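Why does clay turn into a plate?
By Omar Rizk

Have you ever squelched your fingers into wet mud after the rain? Then you already know the most important thing about clay – it's squishy! You can roll it, squash it and poke it, and it stays in the shape you leave it. So how does something that soft end up holding your beans on toast?

Clay starts out as rock. Over thousands and thousands of years, rain, ice and rivers break rocks down into tiny bits. Clay bits are the tiniest of all, much too small to see, and they are flat, a bit like playing cards. When there's water between them, they slide over each other. That's why wet clay feels so slippery and wonderful!

Now leave your clay on a shelf for a few days. The water dries out and the clay goes hard. But drop it in a bucket and it will slump back into mud. You couldn't wash up a plate like that!
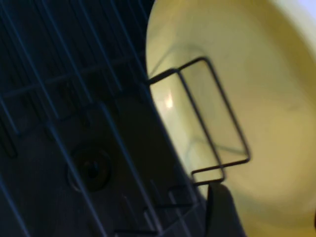
To make clay hard for good, potters use a special oven called a kiln (some people say "kill", and some say it just how it looks). A kitchen oven gets hot enough for a pizza, but a kiln goes far past that, to 1,000 degrees and often more. It gets so hot inside that everything glows orange! The tiny flat bits start to stick together, and after that they can't turn back into mud, even if you leave them in water for 100 years.

Most pots go into the kiln twice. The first firing makes them hard. Then they are dipped or painted with glaze, which looks like thin, chalky paint. In the second firing the glaze melts and spreads into a glassy coat. It really is a kind of glass! Glaze makes a plate smooth and easy to wipe, and it can be nearly any colour you like.

Try it yourself
You'll need a lump of air-drying clay and a saucer. Roll the clay flat, press it gently into the saucer and trim round the rim. Ask a grown-up to help with the trimming. Leave it for 2 days, then lift it out and paint it. It hasn't been in a kiln, so keep it for buttons and shells, and don't put food on it or get it wet.

Word to remember
Kiln: a very hot oven for baking clay.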